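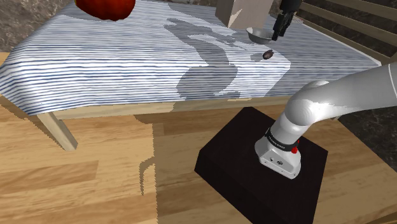 *Tabletop room from the Vevton scene pack: striped cloth, metal bowl, one small brown thing to pick up.*

## Vevton Scene Pack, tabletop edition

I started building Vevton when I got tired of testing pick-and-place policies on a plain gray table. Everything works on a plain gray table! Then you put down a patterned cloth, the grasp point drifts, and there goes your week.

So the pack gives you rooms with stuff going on. This one has wavy blue stripes, plank flooring, a glossy red distractor and a shallow silver bowl that reflects light, which depth estimators seem to hate. The arm sits on its own black pedestal next to the table, and I left its shadow falling right across the cloth (yes, the shadow edges are blocky, there's a soft-shadow switch if you've got the GPU for it).

**What you get**

- 200 room layouts, each with its own table, floor and clutter
- 6 lighting presets
- 863 object meshes, from nut-sized up to carton-sized
- A task file per layout, plain text, easy to edit

**How we use it**

Ghassan Saliba and I train on the plain layouts, freeze the policy, then swap one thing per run: cloth, light or clutter. Our last sweep was 581 episodes. Cloth swaps hurt us more than anything else, and small dark objects on stripes were the worst of the lot. Adding just the shadow variations back into training recovered a good chunk of that, and I really didn't expect it to beat adding more cloths. Beca Ellis is rerunning it with a different vision backbone, so treat it as one lab's result for now.

**Before you order**

The pack needs the Zilus loader, version and all listed in the readme. Cloths are rigid meshes, so don't buy this for folding tasks. Academic licenses cover one group. If you want a room that isn't in the pack, write to Efa Hopkin with a sketch and your table dimensions. September slots are still open.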